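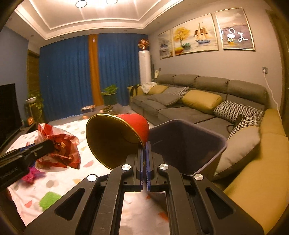

Council wants to ban garden bonfires outright, thoughts?

brackenhill_dee
Evening all. Has anyone else had the leaflet through about the new burning rules? I read it twice over my tea and I'm still cross. As far as I can make out they want to stop all bonfires inside the parish boundary from March, allotments included, and you'd get a fine if a warden spots smoke. Cllr Annunziata Pace is quoted on the front saying it's "a common sense step after last summer". Last summer's fire was up on Ponach heath and it was started by people camping, so I don't see what my pile of hedge clippings has to do with it!

mossop22
It's got plenty to do with it if you live at the top end like we do. We could see the flames from the landing window. My wife packed a bag and put the cat in its carrier and we sat there till gone two in the morning waiting to be told to go. I'd ban the lot, sorry.

brackenhill_dee
I do get that, mossop, and I'm sorry you had that night. But the heath is already covered, isn't it? You can't light anything up there as it is. So they've got a rule they didn't enforce, and the answer is another rule for everybody else.

Tansy_P
I went to the meeting. 187 people had written in and the officer said most were in favour, though she wouldn't say how many of those were from the village and how many from outside. Pace was all right to be fair to her, she stayed behind after and talked to anyone who wanted to. She did get shirty when someone asked why the fire break on the Zanetti land never got cut. That's what I'd like answered.

gravelpitgary
The fire break is the whole story. It was meant to be done in spring and then there was a row over who paid for it. My brother-in-law quoted for the job — 1,659 pounds for the full length, strimmed and raked — and he never even had a reply. Then the heath goes up and it's all the fault of pensioners burning leaves.

mossop22
Both can be true, Gary. Cut the break AND stop the bonfires. The bloke behind us burns old fence panels and goodness knows what, and he goes in for his dinner and leaves it going. In August!

gravelpitgary
So have a word with him.

mossop22
I've had several words with him.

plotholder_jan
Can I ask a boring question, where are we supposed to put it all? I've got blighted tomato stuff I don't want in my compost and the tip is a forty minute round trip. The green bin is full after one go at the hedge. If they laid on a skip at the allotments a couple of times a year I'd hand my matches over tomorrow.

Tansy_P
Jan, that came up. They're "exploring" a collection with Skedeo, the lot who do the bins over at Mustimetti Road. No date and no price. I asked whether the ban could wait until it's sorted and was told they were separate items on the agenda.

brackenhill_dee
Separate items, of course they are. See, I'd be quite happy with no fires from May to September, that seems fair to everyone. It's the all year round bit that gets my goat. A damp morning in November isn't going to burn the heath down.

hollin_lane
Dee, it isn't only the heath though, some of us have bad chests. My little lad ends up on his inhaler every bonfire season and we can't open a window. I don't want anyone fined, but I'd be glad of a year round ban and I did write in to say so.

brackenhill_dee
Fair point, I hadn't thought about the smoke so much as the fire. I still think they've gone about it backwards, but I'll shut up about November.

plotholder_jan
Is it too late to write in?

Tansy_P
No, it's open till the end of the month. There's a form at the library or you can email the clerk. Put the skip in, Jan, and I'll put the fire break in, and they can't say it was only the one person.

gravelpitgary
I'll be sending them that quote again as well. Price has gone up.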